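## Session 8: Writing the equipment budget before you fall in love with the arm

Okay, last time we ended in the middle of the payload discussion, and a few of you came up afterward wanting to know which arm to buy. Hold that thought. I've sat through a lot of lab purchases by now (and signed off on a couple I'd like back!), and the arm is usually the easiest line on the sheet. It has a price, the price is on a quote, you copy it over. Everything else is where the money goes.

Your assignment for this block is a purchase plan for a two-arm cell that handles cloth. I picked cloth on purpose. Boxes are forgiving to plan for, you know their size and they stay that size. A towel doesn't have a size in any useful sense, and that changes reach, gripper choice, cameras, floor, pretty much the whole order.

### Start with the task sheet

Write down what gets picked up, from where, and where it ends up. One page. If you can't fill the page yet, you aren't ready to ask for quotes, and the sales people will happily fill it in for you.

For our practice case, use this:

- small and medium pieces of fabric, dropped anywhere on the floor of the cell
- two arms, either one able to pick alone, both able to hold the same piece
- a camera on each wrist
- cell fits through a normal lab door in parts and is bolted together inside

That last one sounds silly until you're standing in a hallway with a welded frame. Ask me how I know.

### The three quotes

I've put the quotes in the course folder. They're from Woker, Jeltier and Hrubý, and I've left the formatting the way it came, which is to say they can't be compared line by line. Half the exercise is making them comparable.

Things to watch for:

**Woker** gives you one lump price for both arms and the rail. Looks great. Then look for the mounting plates. I couldn't find them either, so put them down as a separate line and mark it "to be confirmed."

**Jeltier** breaks out every last bolt, which I love, but the delivery time is 17 weeks. If your project money expires before then, a good price doesn't help you. Write delivery time in the same table as cost, please, in its own column.

**Hrubý** includes grippers. Check that they're the right kind! A gripper that's lovely on hard parts can be miserable on a wrinkled shirt, and if you have to replace it you've paid twice. I'd ask them for a price without.

The frame is separate in all three cases. We get a frame quote from Stakon: aluminum extrusion, panels, the brackets. Ask for extra brackets now. Adding them later means another shipping charge, and you *will* add them later.

### The lines everybody forgets

Marek Kolář went over my draft of this list (he builds the cells downstairs, I mostly draw them) and added half of what's in it:

- cables, in the length you need plus slack for the arm at full stretch
- something to hold those cables against the arm
- power supplies, and an outlet that can take them
- small control boards, and one spare of each
- camera mounts, which never come with the camera
- floor covering
- side and back panels
- test fabrics, several colors and prints
- your own hours for putting it together

On hours: charge them. I know, you're a student and your time is "free." It isn't free to the project, because you could be doing the thing the project is for. I put in 12 working days for assembly and wiring of a two-arm cell and nobody has laughed at me yet.

Small stuff gets one combined line. Mine is 1000 dollars for cables, fasteners, boards and mounts together, and I don't fight over what's in it. If your small stuff line is bigger than that, go ahead and split it up.

### Reach and spacing

Before you fix the rail length, sketch the cell from above and draw each arm's comfortable reach as a circle. Not the number in the brochure! That one is with the arm fully straight, where it can't do much. I take off around 8 centimeters and work with what's left.

Then check three spots: both back corners and the middle. The back corners are where cloth likes to get shoved, so if an arm can only just touch the corner, you'll be walking over to rescue socks all day. The middle has to be reachable from both sides, and the arms have to get there without bumping elbows.

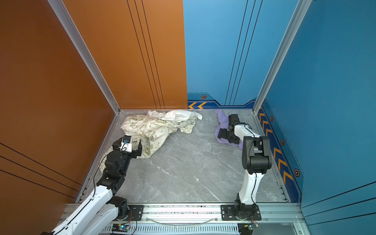

*Fig. 1. Two arms on a shared front rail, working toward the back of the cell. Left gripper open above the printed cloth, right gripper down on the purple one.*

Use the figure when you do your sketch. Look at how far back both pieces of fabric are compared with where the arms are mounted, and then go look at your circles again. I'd also like you to go through it with your parts list next to you and tick off what you've got a line for. Cable along the left arm, camera on top of its gripper, boards with their wires down in front of the rail, posts in the rear corners, panels in two colors. If something is in there and has no line on your sheet, add it.

A word on panel color, because it came up in the first group. Ask for the color when you ask for the quote. Swapping panels is cheap in material and expensive in afternoons, since the frame has to come partly apart. Same with the floor: pick it early, and buy a spare piece of the same batch.

### What to hand in

One table, one page of notes. The table has item, supplier, price, delivery time, and a column for how sure you are (quote in hand, price from a website, guess). I don't mind guesses at all, I mind guesses dressed up as quotes. In the notes, tell me which supplier you'd go with for the arms and what you'd cut first if the budget shrank.

Don't cut the spare boards. Cut the second set of test fabrics if you must, or go to a shorter rail if your circles allow it.

Upload it to the course folder before noon on the day of the next session so I can read it over lunch. Bring your sketch on paper, we'll pin them up and compare.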